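# Sorting blocks by shape and color on a board

I write this page for parents and for teachers of small groups who want a quiet table activity. I have done it many times with children from four to seven years, and also with my father-in-law after his operation, who liked it more than he wanted to admit.

## What you need

- One flat wooden board, large enough that the blocks can stand apart from each other. Mine is 80 centimeters on the long side.
- Colored blocks in a few simple shapes: cube, hexagon, heart, wedge.
- A table which doesn't move when somebody leans on it.
- A small box for the blocks that wait.

A pale board is the best choice. On dark wood the blue blocks are difficult to see, especially in the evening. If your board is new, rub the edges with fine sandpaper and wipe it with a damp cloth. Let it dry before you begin.

## Preparing the board

Put the board flat on the table and check that it doesn't rock. If it rocks, fold a piece of paper and push it under the corner.

Decide now where the groups will be. I use the far edge for one color and the right side for the mixed pieces, so the middle stays free for working. Please resist the wish to draw lines with a pencil. I did it once and the lines are still there. A strip of paper tape does the same job and comes off again.
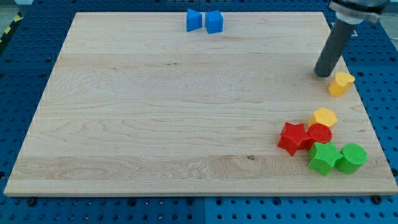
Leave a finger's width between two blocks of the same group. Small hands need this space, and when blocks touch, one always pushes the other.

## First round: color

1. Take all the blocks off the board and mix them in the box.
2. Choose one color and say its name.
3. Bring the blocks of this color to their place, one at a time.
4. Continue with the next color until the box is empty.

Let the child correct the mistakes alone. I wait until the round is finished and then I ask, "Does every block have the right neighbors?" Usually this is enough.

## Second round: shape

Now the same blocks are sorted again, but color doesn't matter. This is harder than it sounds. Many children put the blue cube back with the other blue pieces, because they remember the first round. Give them time.

The wedge makes the most discussion. Saranya Nair, who teaches the morning group with me, allows the children to lay it on any side. I prefer that it stands always the same way. Try both and see which one your group accepts.

## Putting away

Return the blocks by calling a color and a shape together: "yellow heart," "blue cube." The child looks for the piece and drops it in the box. Keep the board lying flat or standing fully upright. If it leans against a wall for months, it can bend.

For a second session I take away two shapes and hide one block under a cup. The instructions for that game will come in August.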